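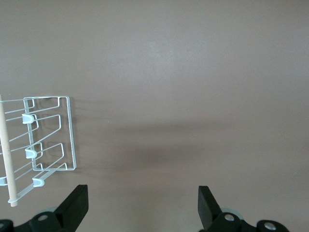 Fig. 1. White wire rack on the worktop, seen from above.

Coursework > Design and Use > Project reports > Storage in small kitchens

Does a wire rack save any space?
Brasside shared kitchen project, final report, 26/06/2020

Our group was asked to test whether an upright rack makes a small kitchen easier to use. I was doubtful at the start and I am only slightly less doubtful now.

The claim we started from, repeated in most of the buying guides we read, is that lids and plates stored on edge take up less room than a stack. This is true of the plates. It ignores the rack, which needs its own patch of worktop whether anything is in it or not. In our kitchen that patch was also where people chopped vegetables.

The wire type in Fig. 1 has bent arms that form the slots, with small white plastic clips on them. We took the clips to be cushioned stops, though we had no instructions to confirm it. The angled slots suit thin items. Our heavier lids leaned on each other and had to be lifted out in order, so the main advantage over a stack was lost.

We kept a log for 3 weeks and recorded nearly 300 uses of the kitchen. In 19 of them somebody moved the rack to get at the worktop. We did not log how often the old stack was moved, and without that figure the comparison is weak. The two users who said they preferred the rack had also chosen it, so I would not lean on their answers.

My recommendation is to try a rack inside a cupboard before giving up any worktop to it. We ran out of time to do this ourselves.

Related reports
Jinik: drawer dividers in a student flat
Awasthi: where do the lids go?
Lusum: drying racks and draining boards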